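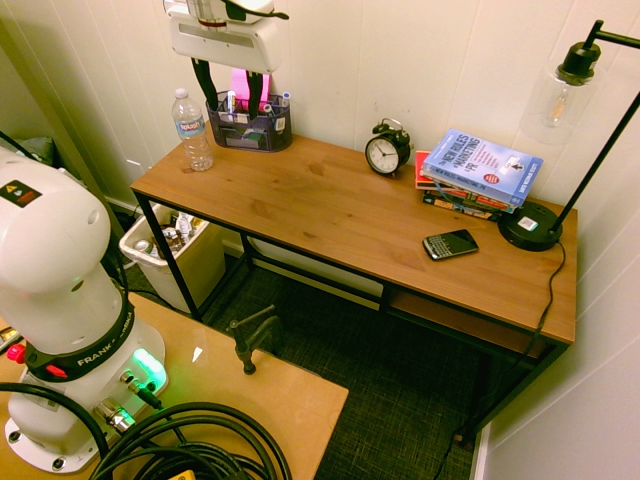
R. Hutapea, faculty adviser, Cultudar Robotics Club

Fall project gallery: Desk Work

The Cultudar Robotics Club meets in the annex at Bisari Community College. There are 16 students in it this fall, split between second-years who worked on last spring's entry and first-years who joined in September. This page goes with the project we are calling Desk Work, our entry for the Drisell Student Manipulation Challenge in March.

The challenge asks teams to have an arm handle ordinary things on an ordinary desk. The organizers publish a list of object types but not the exact objects. A team that practices with one bottle and one pen holder until it works perfectly can still do badly on the day, so we change the setup often and try not to get attached to any version of it.

The arm and the desk

The desk sits in the corner with the arm at its own board beside it. There is a water bottle, a mesh organizer full of pens, an alarm clock and a few books, with a marketing title on top. The phone near the front edge is an old type with real keys.

Students wrote the layouts themselves. Each one is a card with a sketch of the desktop and a list of objects, and the cards live in a recipe box by the door. Whoever is running the session draws a card and sets the desk to match. The first layouts were too neat. Everything faced front and stood an equal distance apart, which is how people arrange a desk when they know it is going to be recorded. The later ones are better. Several were copied from the writers' own desks at home.

How a session runs

Students work in pairs. One drives the arm by hand through the task and the other keeps the log. They trade places after ten minutes. The log keeper writes down the layout card, the task, whether it was completed and anything odd. "Odd" was a poor choice of word on my part, and for the first two weeks that column was mostly jokes. It now says "What was different" and the entries are more useful.

Tasks are kept short. Move the bottle to the other end of the desk. Put a pen in the organizer. Bring the phone to the front edge. Stand up something that has fallen over. A good pair can finish 50 runs in an afternoon if the computer behaves. A new pair will do less than half of that, and we don't push them.

The board and the clamps get checked before power goes on. So does the cable bundle at the foot of the arm, which has to be clear of the joints. Only one person drives, and the other stays within reach of the stop. A student who wants to move something on the desk says so out loud and waits for an answer. These rules are taped to the annex door and everyone signs them in September.

Work on the tabletop

The wrist camera gets a session to itself. The fixed camera takes in the whole corner, but the wrist camera is what the arm mostly goes by once it is close to something, and the two disagree about what matters. From across the room a bottle is easy to pick out. From right above, a clear bottle on a wood top can nearly disappear, and what the software has to go on is the label and a few highlights.

Two of the second-years have taken this on as their part of the project. They work with the bottle standing, then on its side, then turned so that the label faces away. They do the same with the organizers, near and far, with the drawer toward the arm and then away from it.

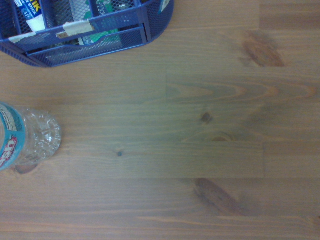

They also found that knots in the wood caused trouble. An early version of our detector, which the club named Drisell Junior and has since retired, would report a dark knot as a small round object and plan a grasp for it. The fix was dull. We recorded more bare tabletop, a lot of it, and told the model there was nothing on it. One student spent a whole meeting on that and asked that it be mentioned here, so it has been.

The same pair keep a list of objects that are hard from above. Clear plastic is first. Mesh is second, partly on account of what shows through it. A card standing behind a mesh wall has edges that seem to belong to the wall, and the detector will happily draw one box around both. Thin things lying flat are third. The list is pinned up next to the layout cards, and anybody can add to it as long as they also add a run to the log that shows the problem.

Counting up

Keeping the totals is a job we pass around. As of 15th October the log holds 593 runs, and over 300 of them were marked complete by the student keeping the log. The rest are kept as well. Misses are useful for training, and they are the best thing we have for teaching new drivers, who learn more from watching a slow miss twice than from anything I put on the whiteboard.

The students would like the total to be higher by winter break. I would like the notes to be better. We have agreed to work on the notes until Thanksgiving and then see.

What is left before March

The standing-up task is the weakest. Drivers can do it, but they each do it a different way, and the model seems to average them into something that doesn't work at all. The group is now choosing one method and sticking to it. There was a long argument over whether to grip near the cap or near the base. The cap side won by a single vote, and the base side has asked for a recount in January.

The lighting also needs attention. The challenge is held in a gym and our annex is small with white walls, so the light comes back at the desk from all sides. A few sessions later this term will move to the cafeteria after hours, using a folding table in place of the desk. The arm stays put for those. We will only take the cameras and the objects and collect still shots for the detector.

Last, we have to write the report. The challenge wants four pages, with one page on what did not work. The first-years have been given that page, and they already have more material than will fit.

Visiting and joining

The club meets Tuesdays and Thursdays from 3:30 in the annex, room 4. Students from any program at Bisari can join and no programming is required to start. New members begin on the log, then move to driving once they have sat through three sessions. Closed-toe shoes, please, and leave drinks on the shelf outside the door, where they won't end up in somebody's layout.

Objects for the desk are always welcome. We can use staplers, tape dispensers, mugs with odd handles and any organizer that isn't the same as the ones we already have. Leave them in the box marked Desk Work at the annex door.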